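Search the list archives Go Advanced

Suvthorpe Shared Workshop -- Members' List
Posted in October by the Workshop Secretary, 4:10 pm

Members are advised of progress on the two-arm cable bench.

On an earlier date the Bedard group wrote:

> Could the list be told whether the bench is still
> intended for connector work, and whether the Lò
> mounting drawings will be shared? Our members
> have set aside 180 dollars toward parts.

The bench remains intended for connector work. One arm is to present a cable while the other brings the driver bit to it. The Lò drawings will be placed in the Bridier folder once the cable routing is settled -- the present loops are longer than the drawings allow.

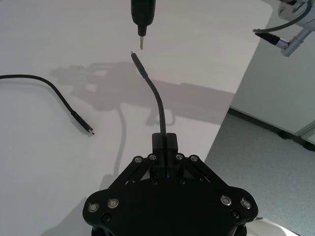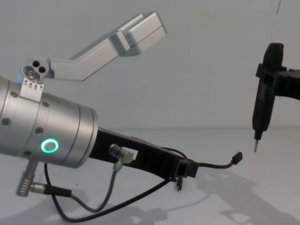 Question received: May members use the bench unsupervised?

Members may do so after completing 2 induction sessions, and must keep arm speed at or below 100 millimetres per second. Bookings are limited to 6 hours per member each month.

Contributions toward parts should be recorded in the workshop ledger under "cable bench". Corrections to the drawings may be sent to this list.

3 replies | 11 views | Share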